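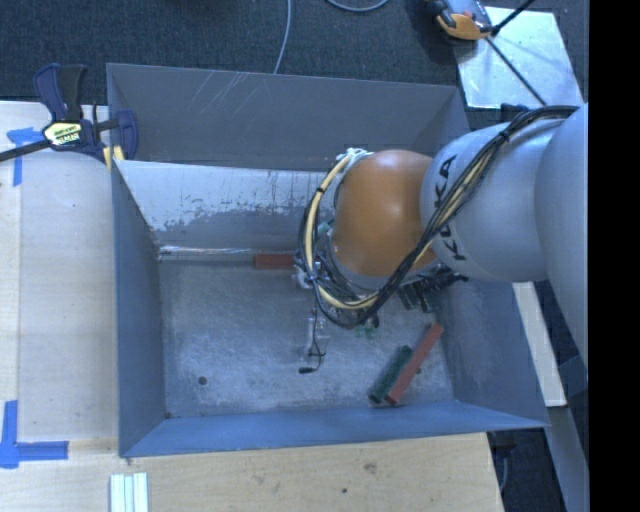
**What happens at a Bornisen open day?**

You stand behind a line, a KUKA arm moves blocks in a metal bin, and Selamawit Dinsa answers questions until her voice goes.

## About us

Bornisen is a robotics workshop with 7 staff and one decent kettle. We program arms for small manufacturers, mostly the fiddly picking jobs larger firms politely decline. Our last open day drew 181 visitors, 84 of them for the sausage sizzle.

The next is 12 June 2026. Demonstrations run until 5 pm. Enclosed shoes, please; thongs will be sent back to the ute.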